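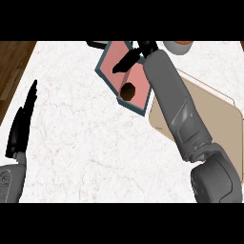
How often should I change the password on my home wireless router? Change it once when you first set the thing up, and after that only when somebody who knows it shouldn't have it any longer, or when you think it has got out.

Home | Kitchen | Workshop | Household Paperwork | Computers at Home | Contact

Filed under: Tips for a Tidy and Safe Home Computer

Aug 25, 2018, by Vimala Chowdary

I used to change ours every May along with the winter curtains, and all I got for it was a cross family and a printer that sulked until June. A good long password, left alone, does far better than a short one that is forever being swapped about. Mine is four unconnected words with a couple of numbers in the middle, and it comes to some 30 letters if you say it slowly!

Do look at the sticker on the bottom or back of your router, though. There are often two different passwords printed there, and people mix them up all the time (I did, for years). One gets your phone and laptop on to the wireless. The other gets you into the router's own settings page, and that is the one most of us have never touched. Change it too, and make it different from the first.

While you are on the settings page, have a look for these:

Software updates. Usually under "Administration" or "Maintenance". If there is a box for automatic updates, tick it. If not, press the button that checks for one, and leave the power alone until it has finished.

Guest network. Turn it on and give it a friendly password you don't mind reading out across the kitchen. Visitors can go on that, and so can the smart plugs and the talking radio.

WPS. Switch it off if you never use the push-button way of joining things. We never did.

Remote management. Off, unless you know exactly what you want it for.

Now, where to keep all these passwords. I have a small notebook with a plain cover, and it lives in the drawer with the takeaway menus and the spare fuses. My nephew was horrified and wanted me to use a password manager, and I have since come round to one for the shopping and the bank, but the router page stays in the notebook. You generally need it when the internet has gone off, and it's no use having it shut away somewhere you can't reach. Write in pencil, put the month beside each entry, and please don't stick it to the fridge where it can be read through the window.

If you have lost the settings password altogether, there is normally a tiny reset hole on the back. Hold a straightened paper clip in it for about 11 seconds with the power on, then let go and wait for the lights to settle. Everything goes back to what is on the sticker, so you will have to put your own names and passwords in again, and every gadget in the house will want the new one. Make a pot of tea first. Ours took most of an afternoon, and I was still finding things that hadn't been reconnected the week after.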